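The **Skavholm borough election** is held every third year to choose the mayor and council of Skavholm, a harbour town joined to its neighbour Grondham by a single road bridge. It is best known for its count, one of the liveliest small-town election nights anywhere, and for a voting system that lets residents rank as many candidates as they like.

## Voting system

Ranked voting arrived after the famous contest of 1427 ballots, in which Roscoe Gallagher became mayor with barely a third of the vote. Supporters of the losing candidates joined forces (a remarkable sight in Skavholm!) and won a local poll on reform by 53 votes.

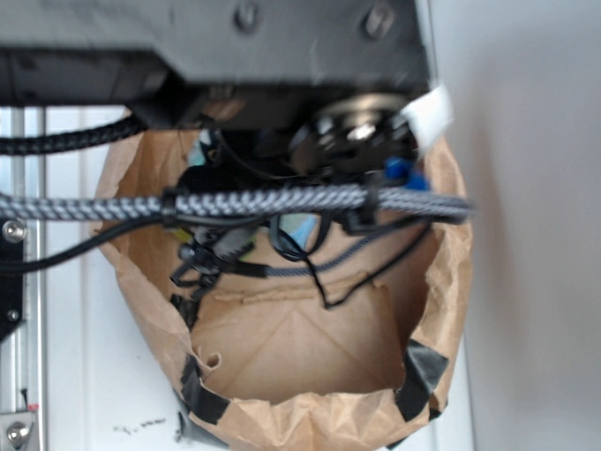
Under the present rules, the candidate with the fewest first choices drops out and those ballots pass to the next name marked. The rounds go on until someone holds more than half of the votes still in play. Candidates need 145 signatures to stand, all from people living inside the borough boundary, which runs down the middle of Ruddock Lane and gives canvassers a wonderful amount of trouble.

## The Gallagher and Nicholas contests

Gallagher's great rival was Haf Nicholas, a ferry clerk from the Jeston ward. Their first meeting under the new system is still talked about: Gallagher led for four rounds, only for Nicholas to pass him in the fifth on transfers from the Harbour List. She took office on 4th November and kept the post for three terms, during which she moved council meetings to the evening and opened them to questions from the floor. 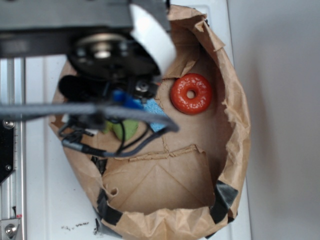
Campaigning in Skavholm is cheap and cheerful. Spending is capped at 300 crowns for each candidate, so posters are mostly painted at home and the big debates take place on the quay. Leaflets go door to door in plain brown paper bags, and a well-filled bag is a point of pride among ward teams. Grondham candidates have tried the same approach with less success, their streets being far steeper.

## Turnout

Turnout is highest in Jeston and lowest in the new streets behind the station. A September registration drive, begun in Nicholas's second term, has narrowed the gap.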